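Orklow Gripper Build: Progress Report to the Lircombe Small Projects Fund

Reporting period: to the end of April

You asked for a short account of where the money has gone and whether anything moves. The second question is easier, so I'll start there. It moves.

The Orklow is a hand-held gripper with a camera on it, built at the shared workshop in Lircombe. A person carries it around, picks things up with it, and the recordings go toward teaching an arm to do the same. The arm is still a bare base plate on my bench at home, which I have been describing to visitors as "phase one."

Work done

The jaws are on their third version. The first was too stiff, and the second closed beautifully and then declined to open. The current pair travels 81 millimeters and grips a mug, a sponge and a rolled towel. It does not yet grip a pencil, though it will push one across a table for as long as you like.

The camera mount is finished. I printed it in two parts so the wide lens can come off without taking the trigger with it, a lesson I paid for in March. The recording software, which I have named Jukex for want of supervision, now saves a session without being asked twice.

We have 40 usable recordings from the workshop and 13 from other rooms. The second figure is the one I want to raise. Everything filmed at the same bench looks like the same bench, and the arm will eventually have to cope with somebody's actual furniture.

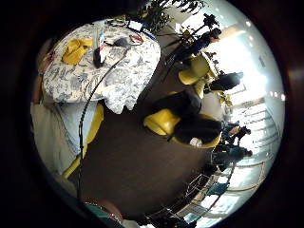

View from the gripper camera, with the patterned tablecloth, cables and yellow chairs.

Money

Of the grant, the servos and the lens took the most, followed by filament, followed by the filament that replaced the filament I left out in the damp. There is enough left for the arm's shoulder joint if I buy the Radu unit and do my own wiring. I have done my own wiring before and the bench has mostly recovered.

Problems

Cable management is poor. Bright windows still wash out part of the picture, and the exposure setting in Jukex needs proper work — at present it has two positions, both wrong.

Next period

Fix exposure, fit softer pads to the jaws, record in more rooms, and get the shoulder joint onto the base plate. I would also like to move the remaining tool budget into parts, and need your approval by the end of May to do so. Receipts are in the shared folder, including the one that went through the wash.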